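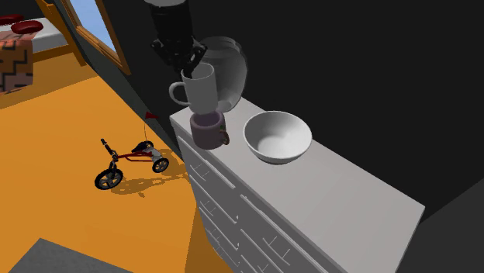 Sorting and packing at Tanska has changed more for me since the spring than in all my years there before, and I keep wanting to tell people about it! We pack secondhand kitchenware, all mixed shapes, and the new arms at our two end benches learn their grips in simulated rooms before we ever see a new routine on the floor. So a lot of my lunch breaks now go into watching rendered bedrooms, and I love it — a gripper clamped on the rim of a white mug, right over a purple one, with a glass jar and a bowl close by and a tricycle on a bright orange floor. I look at where the fingers go. I've picked up mugs by the thousand, and I have opinions about rims.

The best part is that they ask for those opinions. Every Friday we get 45 minutes with the Wunau people, and my notes on handles (and which glass I'd never squeeze) go straight into the next round.

It isn't all sunshine. The late shift has fewer packing hours, and two of us moved over to inspection, which is slower and harder on the eyes. But my wrists don't ache on Saturdays anymore, and I'm learning to set up the runs myself. Next up is stacked saucers — wish me luck!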